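Programs > Student Robotics > Safety > Inspection Records

Kitchen Manipulation Project: Pre-Session Inspection Checklist with Comments

By Siham Ramadan, January 2023
18 shares | 2 comments

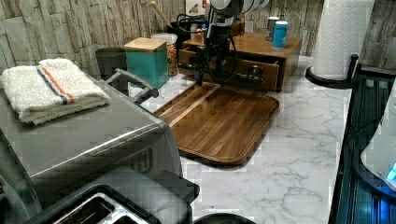

The inspection covers the arm, the counter, the electrical supply, and student conduct. It is to be completed by the session lead before power is applied to the arm. Any item marked HOLD must be cleared in writing before students may operate the equipment. The Primusov and Giltier teams use the same form.

Room: 504
Team inspected: Tkachuk
Students enrolled: 19
Students present: 18

SECTION A. ARM AND GRIPPER

A1. Mounting bolts tight, no movement at the base when pushed by hand.
PASS.

A2. Cables clear of all joints through the full range of motion.
PASS WITH COMMENT. Cables loop around the body of the arm. The team moved each joint slowly by hand with the power off and found no pinching. Repeat this check whenever a cable is replaced or rerouted.

A3. Gripper fingers free of cracks and sharp edges.
PASS.

A4. Emergency stop within reach of the operator and tested.
PASS. Tested twice, once at rest and once at reduced speed.

A5. Speed limit set in the Sista control software and locked by the session lead.
HOLD. The limit was set but not locked. Cleared the same afternoon; see sign-off.

SECTION B. COUNTER AND OBJECTS

B1. Target object placed within the marked reach of the arm.
PASS. The cutting board is the only target approved for this unit. Students may set it at an angle to the counter edge, as the task sheet requires.

B2. Glass and ceramic items outside the path of travel.
PASS WITH COMMENT. The glass jar and the mugs on the drawer unit are part of the approved layout and may remain. The planned path must be reviewed again if either is moved forward.

B3. Drawers in the position stated on the task sheet.
PASS. Drawer open, as stated for this task.

B4. Paper and cloth items kept off heating appliances.
HOLD. A folded towel was on top of the toaster oven. Towels are to be stored on the side shelf, including when the oven is unplugged.

SECTION C. ELECTRICAL

C1. Toaster and toaster oven unplugged for the whole session.
PASS. Both plugs checked at the wall.

C2. Arm supply on its own circuit.
PASS.

C3. Combined load on the shared outlet strip under 2,000 watts.
PASS.

SECTION D. STUDENTS

D1. Safety glasses worn by everyone inside the floor line.
PASS.

D2. Long hair tied back, lanyards and loose sleeves secured.
PASS WITH COMMENT. Two lanyards were removed on request.

D3. One operator and one spotter named before each run.
PASS. Names are written on the board and changed after every run.

SIGN-OFF

A5 cleared: limit locked and confirmed by the session lead.
B4 cleared: towel removed and the rule read aloud to the team.
Next full inspection: February, before the first scored trial.

Inspected by: Siham Ramadan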